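3.2 Mixed household items in a shared bin

The second part of our study concerns the sorting of items which do not belong to one family of goods. In the returns hall at Skonarthorpe, small household articles, shoes and toiletries arrive together and are put in the same kind of bin before they are sorted. The workers there call these bins "mixed", and they told us in the first interviews that a mixed bin takes more attention than a full bin of one article. We wanted to know which properties of the items are the cause of this.

We used the item list of the Plistero collection, from which we chose 37 articles. The choice was made by shape and by surface, and the price of an article was not considered. Shoes were included because they are soft in one part and stiff in another, and because their outline changes very much when they lie on the side. Containers were included because many of them roll, and because one end is often wider than the other. Each article was given a short name, which was kept the same in all tables of this paper. 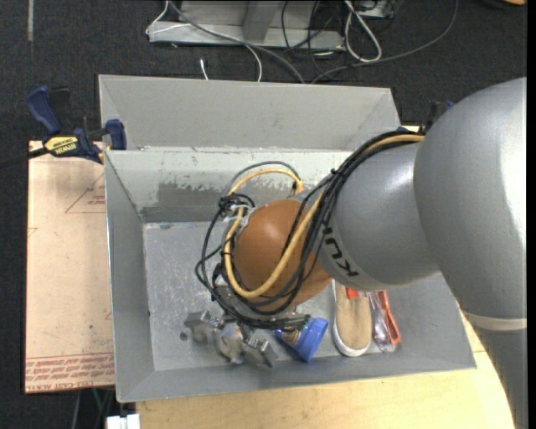

Figure 4. Bin with mixed items, including a tan slip-on shoe and a blue container lying on its side.

The position of an item against the wall of the bin was recorded separately from its position against other items. In the earlier work on the Drerkon set these two cases were joined, and we think that this hides a difference. An item which touches the wall is limited on one side only, and the wall does not move. An item which touches another item can push it away, and then both have a new position. For this reason we describe every arrangement with two values, the wall contact and the neighbour contact.

In total 800 arrangements were recorded between February and May. We removed 69 of them from the analysis, as the record of the item names was not complete. The remaining arrangements were divided into 6 groups according to the number of contacts. Shoes appeared in all groups. Containers with a flared end were more frequent in the groups with few contacts, and we suppose that they roll free when the bin is filled, but our records start only after the filling and cannot show this.

The names of the groups follow the scheme of Zwane, with one change: a pair of shoes is treated as two items, also when the shoes lie together. The effect of this change on the group sizes is given in Section 3.3.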